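Luvitz Tableware, revision B: README and fault notice

Read the fault notice before using any gripper signal from this set. The images and arm joint data are usable as released. The gripper width channel is wrong in part of the October recordings, and the success labels that were derived from it are wrong too.

Contents

Luvitz Tableware is a manipulation set recorded at the Dudham site with a single arm, a parallel gripper and a table covered in green cloth. The objects are plastic bowls and cups in several sizes and colors. Tasks are picking, stacking, unstacking and clearing to one side. Every episode holds:

video/ color streams from the fixed cameras and the head camera
joints/ arm joint position, velocity and motor current
gripper/ commanded width, reported width, finger current
events/ operator marks, stops, resets
labels/ task name, outcome, outcome source

Joint and gripper channels are logged at 50 Hz. Video is logged at the native rate of each camera and is not resampled. Timestamps come from the recording computer, not from the devices, and this matters for the fault described next.

Fault notice: frozen gripper width

Affected: 23 episodes, all from the October recordings, all listed in known_bad.txt.

Symptom: reported width stops changing while commanded width and finger current continue to move. The freeze lasts up to 3 seconds, then the reported width jumps to the true value within one sample. There is no gap in the log and no error flag. A check for missing samples will pass.

Cause: the wrist connector on the gripper side had worked partly out of its seat. At certain wrist angles the gripper dropped off the bus and came back. During the dropout the Osei gripper driver repeated its last good packet and the recorder stamped each repeat with the current time. The controller had a stale-data check, but it compared timestamps only. Every repeated packet looked fresh.

Finger current was read over a separate line and was not affected. It is the reliable channel for deciding whether the fingers were in contact with something.

How it was found

Ville Ahonen was running an unstacking task when the arm lowered toward a stack with the fingers already closed. The controller held the last open width and treated the descent as a normal approach. The fingertips came down on a rim, the stack tipped, and the arm continued to press until the joint current limit tripped. Ville hit the stop button at nearly the same moment. The event log shows the current limit first.

No one was inside the marked area. The damage was one cracked bowl and a crease in the cloth. The fingertips were checked against the alignment gauge and were within tolerance.

The first report put the event down to a bad grasp plan. Ulla Rissanen reopened it after plotting finger current against reported width and finding that the two could not both be right. The same pattern then turned up in earlier episodes that had been closed as ordinary failures, and in a few that had been labeled as successes.

Effect on labels

Automatic outcome labels used reported width at the end of the lift. A width greater than the empty-closed value was taken to mean that an object was held. With a frozen channel this gives a false success whenever the freeze starts before the fingers close.

Nested items are a separate problem. Bowls and cups of the same shape hold on to each other, and a rim grasp can bring up more than one. Width does not tell one wall from two reliably at this thickness. The label "held" means only that something is between the fingers. Do not read it as "one item held." This limit applies to the whole set and has no connection with the connector fault.

Changes in revision B

1. Outcome labels for the affected episodes were redone by hand from video. Field outcome_source is set to "manual" for these.
2. Field gripper/width_valid was added. It is false for every sample in a detected freeze.
3. Of the affected episodes, 6 were withdrawn from the training split. In these the freeze covers the grasp itself and the recorded action is a response to a false state. They remain in the fault/ folder.
4. No values were interpolated. The raw width is kept as logged.

Changes on the robot

The connector was replaced with a locking type and the cable was given a clamp above the wrist. The driver now passes the device packet counter through to the controller. A repeated counter value is treated as lost data and stops the arm. The downward force limit for approach moves was lowered. The old limit was set for the rated payload and was far too high for thin plastic.

The stop on lost data was tested by pulling the connector by hand with the arm holding still, and again during a slow move in free space. It has not been tested at full speed.

Image quality

Views from the head camera carry black speckle along object edges and on the arm, with solid black bands at the top and bottom. The speckle can fall inside bowls. It is present in the stored files and should be masked or ignored, not taken for dirt or markings on the objects. Lighting reflections on glossy interiors are strong in all views and move with the object.

Stills: gripper in contact with tableware on the green cloth.

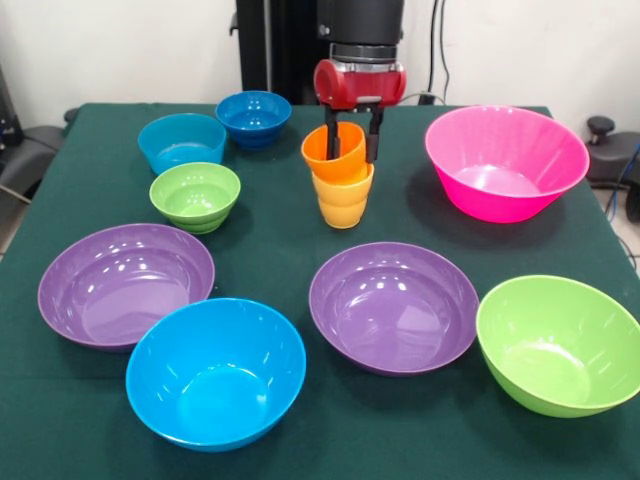
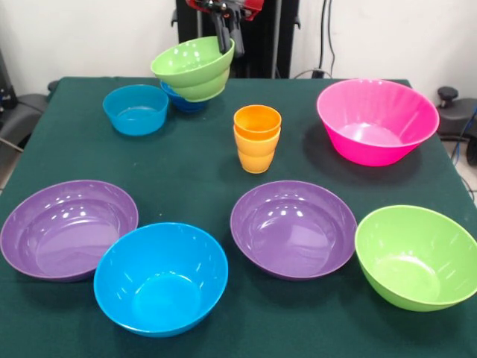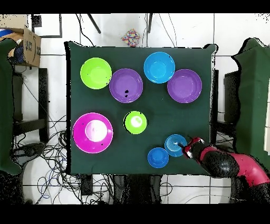
Prepared by Lenni Huttunen and Irja Pitkänen, Hisby group
Fault analysis: Ulla Rissanen, Pankaj Uniyal

Open items

The freeze detector looks for constant reported width while finger current changes. It will miss a dropout in which the fingers were at rest — the width is correct in that case, but the samples are still repeats. Pankaj is adding the packet counter to the log so that new recordings can be checked directly. Older recordings cannot be repaired this way, as the counter was never stored.

If you trained on revision A, compare your episode list with known_bad.txt. Report further cases with the episode name and sample range. A plot of finger current over the same range is useful.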